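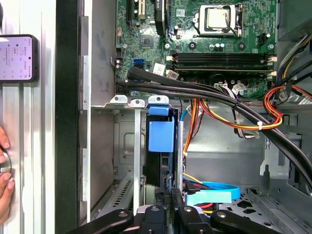

Wivley, August

Friday, after supper. The whole day went to the budget again, and I am tired of my own spreadsheet. We have 3,000 dollars left for equipment until the end of the year and every line on my list wants to be the first.

The computer was open on the bench this afternoon, so I looked properly at what we own already. The four memory slots are black and beige by turns, and the two blue SATA ports sit at the left edge. The cables are the worst part. The thick black bundle goes straight across the middle, with the orange and red wires under it. If we want the arm to learn to take these machines apart, cables are what will cost us the time, and I have put no money for this in the plan. I wrote it down in red.

Adport sent their price for the second gripper: 1,000 without the mounting plate. The plate is 58 more, and I don't understand why it is not in the same box. Lodhi are cheaper but they want five weeks for delivery, and after that the summer is finished. I asked them by email if they can send only the fingers first. No answer until now.

Then there is the question of old computers. For Tindum (I still find it a strange name for a project) we need many cases to practise on, and they should not be all the same model. I had planned to buy them one by one. My sister thinks I should ask the school board, where they throw them out in August anyway. It is a good thought and I am a little ashamed that it was not mine.

To do on Monday: call the school board, ask Adport about the plate, move the spare fingers above the new monitor in the list. The monitor can wait. I have wanted it since winter, but my eyes are still good enough.

Rain now. I forgot to buy milk.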